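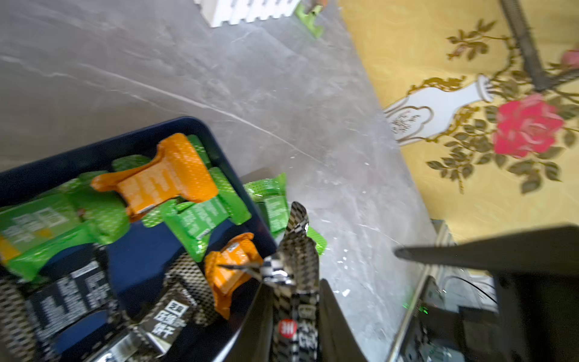
*Wrist view, tray sorting task.*

# Tray Sorting - Recording Rules and Data Card

Welcome! If you're about to record, label or train on the Brallow tray set, please read this first. It's short, and most of the bad episodes we've had to throw out would have been saved by one rule or another on this page. Vikas Awasthi and Ilona Bozsik wrote the first version in June, and everyone who has run the booth since then has added to it.

## What's in the set

- 481 episodes of two-arm teleoperation, all on the same table
- Task family: moving wrapped snack packets into or out of a tray
- Views: one fixed, one per wrist
- Operators: Vikas Awasthi, Poonam Rawat, Spyros Deligiannis
- Label review: Kamlesh Rastogi

Every episode has a one-line instruction and a `result` field (`done`, `partial`, `dropped`). We keep the partial and dropped ones on purpose - they're some of the most useful data we have!

## Before you press record

1. Walk the cable check on both sides. Nothing should pull tight at full reach.
2. Home both arms, then open and close each gripper twice.
3. Lay out the packets by hand. Mix the colors, vary the angles, let a few overlap. Please don't line them up in rows.
4. Write the instruction **before** the episode. Instructions written afterward tend to describe what the arm happened to do.
5. Hands out of the booth, say "clear," wait for the other person to say it back.

## Rules for two arms over one tray

The space above the tray is the best part of this task and also where almost all our contacts come from. The shared zone rule is simple: one arm moves inside it at a time, and the other either stays outside or holds still at the rim. With the left gripper over the left rim of the navy tray and the right one just above the tray with a small packet, the left should be parked until the right has let go and backed out.

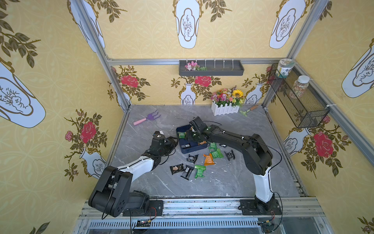 Scene props follow the Erkholm layout sheet, and we've had great results from treating them as part of the episode and logging them like everything else. A prop stays where it is from the first episode of a block to the last. The purple rake at the back left and the picket-fence planter with its artificial flowers at the back right both go in the `props` field, and so does the little green-bladed trowel next to the planter. If an arm bumps one, finish the episode, tag it `prop_moved`, and start a new block.

## Gripping packets

- Close slowly. Stop when the packet is held, even if the wrapper is creased.
- A pinch on the crimped end is allowed. Tag it `end_grip` so it can be filtered.
- If two packets come up together, put both down and try again in the same episode. Don't shake one loose.
- A packet left lying across the rim counts as `partial`, even when it's mostly inside.
- Retire any packet with a split seam.

## Labels

Name packets by main color and position: "orange packet, center of tray." Don't use the flavor or the brand in an instruction. Printed text goes in the separate `text_seen` field, in the original script, and only if you can read it. Copy 压缩饼干 as 压缩饼干, please - we lost a whole afternoon to four different translations of it.

Unsure about a color? Write `unclear`. Kamlesh would much rather see that than a guess.

## Known gaps

- One table, one wallpaper, one tray. Don't expect a policy trained only on this to carry over to the Fosville cell without more data.
- Very few left-hand picks. Poonam is working on a block of these.
- Wrist views lose sight of the tray when a held packet fills the middle. Use the fixed view to check `result`.

## Changes

**Thu 31 October** - added `end_grip`, tightened the rim rule, dropped 18 episodes with missing props entries.

Suggestions are really welcome. Open an issue with the episode ID and tag Ilona.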